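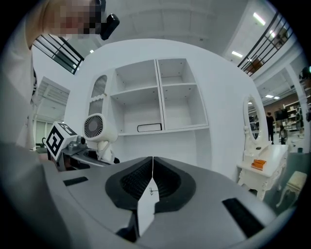
Grippers, pads and how we teach tidying: club project thread

30 Aug 2025 – posted by Pravesh Baloyi
Print this page | E-mail this thread

pravesh_b wrote:
Right, as promised at the end of term, a thread for the tidying project so it stops clogging up the general one. For anyone who missed the last few meetings, the idea is that we record lots of goes at ordinary jobs with the hand-held gripper, train on those, and then see whether the arm can do any of it by itself. Small household things, picking up, putting back on a shelf, that sort of level.

We've got 478 goes saved. I'd like 800 before we train anything serious. I know that sounds a lot but it goes quickly once you're in the swing of it, I did 28 in one sitting and still had time for a sandwich.

Things I'd like opinions on: ribbed pads or smooth, and whether we keep shelves as the main job or move on to drawers.

heidrun_h wrote:
Ribbed, please. I know the smooth ones look nicer but I can't hold a thin box with them to save my life. My hand gets tired as well because I squeeze harder without noticing.

On the shelves – I like the four-cubby unit for this. Low ones and high ones feel completely different on the wrist, and if we only ever practise at one height we'll end up with an arm that can only do one height. Could we please agree to share them out a bit? When I looked through the folder it was nearly all bottom right.

graleck wrote:
Bottom right was me, sorry. It's the comfy one.

I'm going to be the awkward one on pads though. Ribbed is great for boxes and horrible for anything soft. I tried a folded flannel and the ribs dragged it half open every single time. If we're calling it a tidying project then cloth has to come into it at some point, surely?

pravesh_b wrote:
It does, but not in this batch. Hard things first. The little orange boxes are perfect, they stack and they're a nice strong colour against all that white furniture. And that flat white tray with the black outline is a good one for shelf work because it lies so low, you really have to think about how you come at it.

riis77 wrote:
Can I disagree with the white furniture bit? Everything being white is my whole worry. White shelves, white dressing table, white stool. If the model only ever sees that, what happens in my mum's kitchen, where it's all brown and there's stuff on every surface? I'd sooner have 2 rooms with half the goes each than one room with the lot.

heidrun_h wrote:
riis77 I half agree. But we did the mixed room thing in February and got nowhere, because there weren't enough goes of anything and we couldn't tell if it was the room or us. I'd finish this room first and then move.

riis77 wrote:
February went wrong because four of us were all holding the thing differently! I had it upside down for an entire evening. I don't think you can blame the rooms for that.

pravesh_b wrote:
Ha, I'd forgotten the upside down evening. Fair point, and I'll write up how to hold it properly and pin it. Short version: pads pointing away from you, wrist loose, start with the gripper well back so you can see the furniture, go in slowly, let go fully, come back out. Don't swing round to chat to someone halfway through a go. (Me. I do this.)

plundent wrote:
New here, joined in the summer. Is the hair dryer allowed as something to pick up, or is it just part of the room? I had a try and it's an odd shape to get hold of, I ended up pinching it by the edge and I wasn't sure that counted.

pravesh_b wrote:
Hello plundent! Leave it on its stand for now. I'd like to do it as its own job later on, taking it off and putting it back, because the putting back will be miles harder. Save your goes if you've already recorded them and stick "dryer" in the name so I can find them.

graleck wrote:
I want it minuted that the newcomer gets to keep the dryer goes and I had to bin my flannel ones.

heidrun_h wrote:
You binned them yourself.

graleck wrote:
Under pressure.

riis77 wrote:
Back to rooms for a second. Could we at least move the boxes about between goes? Start them on the dressing table one time, on the stool the next. I can live with all the white if things aren't always in the same spot.

pravesh_b wrote:
Yes, happy with that, let's do it from the next meeting. Dressing table, stool, then any of the four cubbies, and swap after every go. So ribbed pads it is for the hard things, graleck can look after a smooth pair for cloth, and the drawers will have to wait. riis77, if your mum really doesn't mind us in her kitchen, send me a message and we'll talk about it once we've hit 800.

riis77 wrote:
She minds a bit. I'll work on her.

Recent threads
Flikutex servo cable, where did you all get yours?
Naming files so other people can read them
Holding the gripper (draft, please add to it)
Lifts to the autumn meet
Cloth jobs – graleck's corner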